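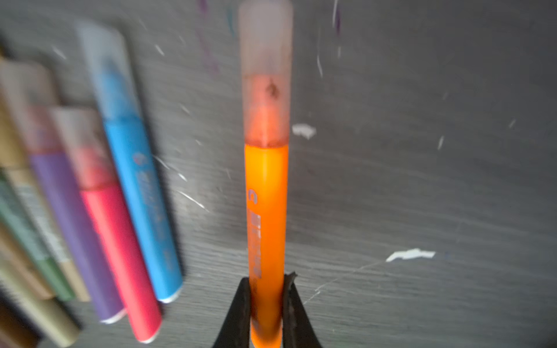
Getting a desk arm to tidy your pens: tips for the Trulach home kit

The Trulach kit costs 779 and comes with the arm, one gripper and a clamp for the table. We have had ours in the workshop at Jurnbridge since August, mostly sorting felt pens and small tools. These are the settings and habits that have helped.

1. Lay the pens side by side with all the caps facing the same way. It copes with a slant, but a crossed pen gets dragged along with its neighbour.

2. Set the grip low on the barrel, well below the cap. If it holds the cap, the pen drops out and you are left with ink on the table.

3. Start the grip force at 2 and go up one step at a time. Soft plastic barrels will mark if you begin too high.

4. Scrape up old paint flecks before a long run. A scratched top does no harm, but loose bits stick to the fingers.

5. Check the finger tips every 1,000 lifts. Spare tips come in packs of 2 from Nogueira and push on by hand.

6. Pale barrels on a pale table confuse it. A dark grey top works well with bright pens.

The software is slow to load and the printed manual is thin. For the price we would have liked a second gripper. It is still the steadiest small arm we have tried for light jobs.

Filed under: Workshop > Tools & Storage > Gadgets

Comments (3)

Irina Vasiliu: Does it manage the fat chalk pens? Mine are wider than a broom handle.

Trornwood: Not ours, Irina. The fingers don't open far enough.

Bianca Costache: Tip 2 sorted mine out, thanks. I had it gripping halfway up the cap.

Contact us | © Jurnbridge Workshop Tips | Back to top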